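Tuesday, half nine at night, tea gone cold, and I have finally done the blocks.

If you've been reading since the Jarkville flat you'll know about the blocks. If not, quick version. Years of buying odd lots, boot sales mostly, plus the big job lot from Allitz that came in feed sacks. Everything tipped into whatever was nearest. Shoeboxes. A washing up bowl. One suitcase with a broken zip that I've been stepping over since July.

Anyway. Done. Well, mostly done.

How it went, for anyone planning the same. I did not start with a plan. I started by looking for one flat red piece for the bridge and an hour later the whole floor was covered, so at that point you may as well carry on. I tipped out the lot, got a cushion for my knees, put the radio on. Sorted by shape first. Mistake. Shape is slow, you keep picking things up and turning them round and then you've forgotten which pile it was for. Started again by colour and it went three times as fast, at least to begin with.

Colour has its own trouble though. Old greens especially. There's a bright green, a sort of pea green, and then a dark one that goes nearly black once the sun's gone in. I had a fair few in the wrong tub by teatime. Same with the reds – proper red, orangey red, and the brownish one like a garden brick. Sort in daylight is my advice. Or buy a decent lamp, which I keep saying I will.

The brick ones and the dark greens are my favourites, if anyone's asking. They look like a real building when you put them together. Old station, old school, that kind of thing. The bright ones always look like a toy, however carefully you build.

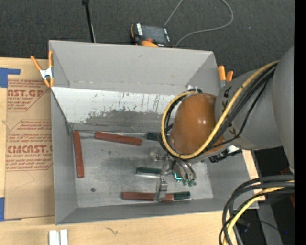

So those two colours get a bin to themselves from now on. Everything else can share. I did think about dividers, priced some up, then thought no, two colours in one bin, you can see the difference perfectly well, just reach in and get what you want. An open bin beats a deep tub every time for me. With a tub the one you need is always at the bottom and you're up to your elbow and the noise is dreadful. Wide and open, few pieces at a time, all lying where you can see them.

Scratches don't bother me either. I used to be precious about boxes, wanted them all matching, nice lids. Then I bought matching ones and the lids cracked in the first winter. Now I'd sooner have something knocked about that does the job and not have to think about it.

Things I chucked: anything split. Anything chewed (the Allitz lot, I think they had a dog). A whole bag of those thin grey rods that fit nothing. I'd been keeping them for 3 years in case they turned out to belong to something and they don't, so off they went.

Things I washed: nearly all of it. Warm water, bit of washing up liquid, old toothbrush, then spread on towels on the landing. Don't put them on the radiator. I won't say how I know. They need longer than you'd expect to dry, and if you box them up damp they smell like a pond.

Total, because I did count as I went this time, pencil marks on the back of an envelope – 2,455. I'd have guessed half that. Out of those there were 21 that I can't identify at all, same sort of size as the rest but a slightly different fit, loose when you push them on. I wondered about Nekden because they did a short run of something similar, but the edges look wrong. If anybody knows, leave a comment. I've put them in a jam jar for now.

And I'm selling 200 of the plain yellow. Nothing wrong with them, I just never use yellow. Collection only, I'm not posting that lot, last time the postage came to more then the blocks.

Still to do: the wheels and axles, which are all in one carrier bag and frankly can stay there. The windows. The doors, half of them missing hinges. And the Heo baseplates, which have gone banana shaped from being stood on end behind the wardrobe. Someone told me to lay them flat under heavy books for a week. Trying that. I've got the big atlas on them and two cookery books, and I'll let you know if they come out any straighter.

Never did find the flat red peice for the bridge, by the way. Used a brown one.

Right, bed. Station build starts at the weekend if the table's clear.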